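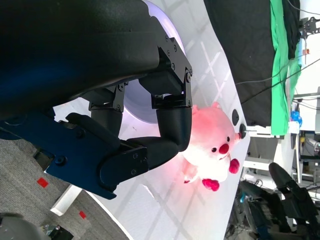
Oct 3, 2025

Plush stock, incoming check and cleaning notes

Box from Ledent opened this morning and sorted on the white table. Soft toys only this time; the hard plastic items from the same order are still with McIver and won't be here until December. Everything in the box goes through the same steps as the last lot: look over, pull test, weigh, wash, dry, weigh again, comb, tag.

The pink and white one is the most useful of the lot for surface work. Pale fuzzy fur, red nose, bead eyes, paws in a much stronger magenta-red than the body. The paws are the reason I set it aside. Strong dye next to pale pile is where we had bleeding in the previous batch, and I want a wash record for this one before it goes into general use. Logged as P-6.

Colour. Do not judge fur colour under the coloured lighting. Under the reddish-pink light the pale pink and the white both look washed with warm colour and are hard to judge. I took it to the window bench for the written record. There the two can be told apart, although the boundary is soft and I wouldn't try to draw it. Colour card goes beside the toy at the window, grey side up, and the sheet is filled out there and nowhere else. Two of the older sheets were filled out at the table and should be redone.

Pull test. Eyes and nose, straight pull, then a quarter turn each way. No movement in the eyes. Nose has a little give at the lower edge but the thread is sound. Ears pulled at the seam, no gap. Left paw seam has a loose tail of thread, trimmed. I did not open the seam to look at the filling.

Weight. 230 g dry, as received, tag removed. The supplier sheet gives no weight, so this is the baseline.

Wash. Cold water, 600 mL per basin, with the Cinex wool liquid at the low dose on the bottle. Paws first, by themselves, held over the basin with a white cloth under them. Pressed, not rubbed. Faint pink on the cloth after the first press, none after the second. On that basis I washed the body in a fresh basin instead of the same water. Rinsed until no foam. Rolled in a towel to take the water out; no wringing, as it sets a crease in the pile that the comb won't lift.

Drying. On the mesh rack, face up, paws propped clear of the body on folded cloth. Fan on low. Turned at lunch and again mid-afternoon. The outside felt dry well before the filling did. Final weight has to come back to within 2 g of baseline before it is called dry. At the end of the day it was not there yet, so it stays on the rack overnight with the fan on. Please don't move it to the shelf because it feels finished.

Pile. The fur around the eyes lies flat as supplied and hides part of each bead when the head is tipped down. A soft brush away from the eye fixes this for a while, then it settles again. I have not trimmed it. If anyone wants it trimmed, ask first, as this changes the item and it would need a new number.

Table. The white top shows lint more than I expected. Wiped with a damp microfibre cloth, then a dry one. The lint roller leaves a slight tack that picks up more fibre later, so I've put it back in the drawer. Wipe between items, particularly after anything dark.

Storage. Idov bins are the right depth for the plush but the lids press on the ears. One layer per bin, animals on their backs, no lid. A cotton sheet over the top keeps the dust off.

To do:
- reweigh P-6 first thing, enter on the sheet
- second press test on the paws with warm water, scrap cloth only
- redo the two colour sheets at the window
- ask Ledent if the magenta paws are the same fabric as the body or a separate one
- more white cloth, we are down to the frayed ones
- relabel the bin marked "animals/other"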